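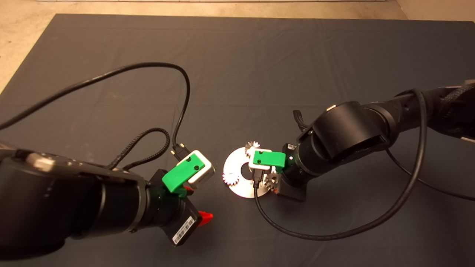

Should both arms share one planner, or is it better to plan each one separately and check for clashes afterwards?

Sharing one planner is safer when the grippers work within reach of each other. Plan them separately if they mostly keep to their own side, and check the pair of paths before either arm moves.

gladys_bakilana
26 Jun 2022
That's the short version from the wiki and I'd like to know how people get on with it in practice. I have two arms facing each other over a mat, doing connector and small gear work. Seltton for planning, Jarix for the joint controllers. With one planner for both arms I get a path nearly every time, but the planning takes 900 ms on average and sometimes 3000. With separate planners it's quick and then the clash check throws out a lot of what comes back.

tomh_leeds
What's your timeout set to? The default in Seltton is 2000 ms, so anything at 3000 means you've changed it or it's retrying without telling you.

gladys_bakilana
I hadn't changed it. Just looked at the log and you're right, it fails once and starts again with a new seed. The retry isn't counted as a failure in the summary.

tomh_leeds
Known problem. Turn on verbose planning and it will list each attempt. As for the main question, I'd go separate and give one arm priority. Plan the leader as if the other arm were parked, then plan the follower against the leader's path with its timings. Most jobs have an obvious leader.

Svitlana Pasichnyk
I don't agree with that for connector work. When one gripper is holding a part and the other is coming to meet it, there is no leader. The follower gets whatever space is left, and near the middle of the table that can be nothing. We ran priority planning for months and the follower would stop just short of the handover and report no path. Went back to one planner in December and put up with the wait.

tomh_leeds
You can swap the leader when that happens.

Svitlana Pasichnyk
You can, and then you've planned three times and lost the speed you were after.

tomh_leeds
Only on the moves that fail. Depends how many of yours end in the middle.

Svitlana Pasichnyk
Nearly all of them.

oldrelay
Has anyone mentioned cables? None of these planners know about them. You can have a clean path for both arms and still drag a lead across the table and pull something over. I put a fat capsule round each forearm in the collision model to cover the lead where it hangs off the arm. It's crude and it costs some reach. For a cable that's being held I limit the distance between the gripper and the fixed end, and that's all I do.

gladys_bakilana
I've got nothing in the model for cables. How fat is the capsule?

oldrelay
9 cm radius on mine. Start bigger and bring it down until the planner stops complaining. Don't put it on the wrist or you'll never get close to anything.

mbrandt
Going back to the planning time, check your collision meshes before changing planner. The ones that come with Eyvindsson's arm package are the display meshes, every fastener included. I swapped them for simple hulls and the time more than halved. Same planner, same seeds.

gladys_bakilana
Those are the ones I'm using. I'll do the meshes first, then the capsules.

Svitlana Pasichnyk
Check your finger meshes too if you've printed your own. Ours were still set to the stock fingers, which are shorter, so the clash check was passing paths it shouldn't have.

tomh_leeds
Agree about the meshes. Still think priority planning is worth a day of trying. Dendano has a plugin that does the leader swap for you, it's in their tools repo under scheduling.

gladys_bakilana
Hulls are in. Average is down to a bit under half a second with the joint planner and I've had one retry all afternoon. Leaving it on one planner for now. The capsules make it fail more on the left arm when it folds back, so I need to look at where I've put the origin.

oldrelay
Probably the elbow frame. Mine was upside down as well.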